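Workshop furniture gallery, updated July 12, 2018

Ritva Lindqvist asked for one page where the pieces from the Stonau workshop could be looked at together, so we have started with the low pine shelves. Most are built to the same pattern: an open front, a flat top board and dividers set between top and bottom. Tetteh Kwofie cuts the boards and Joonas Hyvönen does the assembly. More pieces will go up in October.

**Four-compartment shelf, pine.** Horizontal planks at the back, with the knots left showing. Dark brown fittings mark the joints along the front edges. The colour is pale now and will deepen over the years, more quickly near a window.

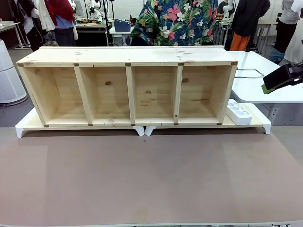

The long shelf comes without doors, and we don't plan to offer any. It can sit on the floor or on a low base — Idalina Morais keeps hers under a window in Riihimäki and uses it for records and seed catalogues. Wipe it with a damp cloth and dry it straight away. Small knots can be sealed on request, which adds 2 days to the work.

Orders take up to 8 weeks. Please measure the wall before you write to us, and include the skirting board. Offcuts are sold by the bundle at the front counter while they last. Questions about sizes and delivery go to Orvokki Pelkonen at the Stonau office.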